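Changing dentists after 19 years

05/02/2021

I have finally moved to a new dentist. The old practice in Cundcombe closed its books in October and sent everyone a letter with a list of places to try, most of which were full.
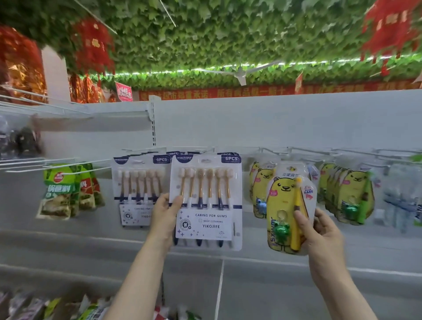

The first two I rang had waiting lists. The third was Amadi, above the bank, and they could fit me in if I didn't mind an early slot. I took it.

My new dentist is Hadiza Onyeka. She went through my notes, asked how often I get headaches and then told me I grind my teeth at night. I had no idea. The old place never mentioned it, or if they did I wasn't listening.

She gave me 2 choices - a soft guard from the chemist to see how I got on, or a proper one made from a mould. The proper one was £549 with the follow-up visits, so I said I would think about it. My brother-in-law Urmas had one made years ago and says he wore it for 12 nights before it went in a drawer.

I've started with the soft one. It makes me dribble and I talk like I've got a boiled sweet in my mouth, but my jaw is less stiff in the mornings. I also have to brush for longer along the back on the left, where the gum is a bit sore.

Next check-up is in six months. Parking is behind the library if you are going, and the machine only takes coins.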